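3.2 Task design and student procedure

The practical part of the course was held in April, after the students had finished the lectures on kinematics and on data collection. They worked in nine groups. Each group received the same work place: one table, one white arm with a gripper, and a set of toy kitchen objects. The software was Gidska, which was written at our department for teaching and which hides most of the low level control from the beginner. Groups that wanted to change the control parameters could do it in a separate file, but this was not required for the grade.

The task was named "table setting" in the course plan, although in practice it was closer to sorting. The students had to teach the arm to take toy food from the table and to put it on a plate or in a bowl that the group had chosen before the trial. We did not prescribe which object goes to which place. This freedom was discussed a lot between the teachers. In the earlier version of the course, which used the Dristberg exercise sheets, all positions were fixed with tape, and the students could solve the task by repeating one recorded path. They received good marks, but in the oral exam many of them could not explain why the arm fails when the plate is moved by a small distance.

For this reason the new rules ask that the objects are placed again by hand before every trial, and by a student from another group. The group that controls the arm may look at the table, but it may not correct the placement. A trial ends when the object is released, when it falls, or when the time is over. Every group had to record nine trials for each object and to write a short comment after each failure. The comments were written by hand in the lab notebook and were later copied by us into one table.

The choice of objects needs some explanation. We wanted shapes that are easy to recognize for a person but not equally easy to grasp. Round fruit rolls away if one finger touches it first. A flat piece gives only a thin edge to the gripper, and a light object can be pushed before the fingers close. In Figure 2, the gripper holds a small pale yellow piece above the table, while the plates, the bowl and the other toy fruit lie at different distances from the base of the arm.

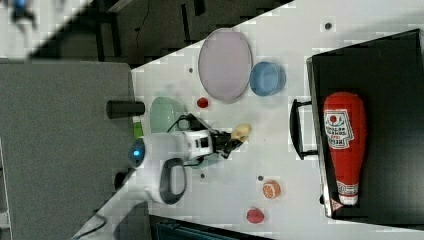

Figure 2. The arm during the sorting task, with plates, a bowl and toy food on the table.

The students noticed quite early that the distance from the base was more important than they had expected. Objects near the base forced the arm into a folded position, and in this position the wrist had little freedom to turn. Two groups solved the problem by changing the approach direction, and the others simply recorded more demonstrations for this area of the table. Both solutions were accepted. In the final report we asked the students to compare their own choice with the choice of at least one other group, and this part of the report was usually the best written.

The trial records were kept in the Stonska format, so that the students of the next year can use them without collecting all data again. The evaluation is described in Section 4.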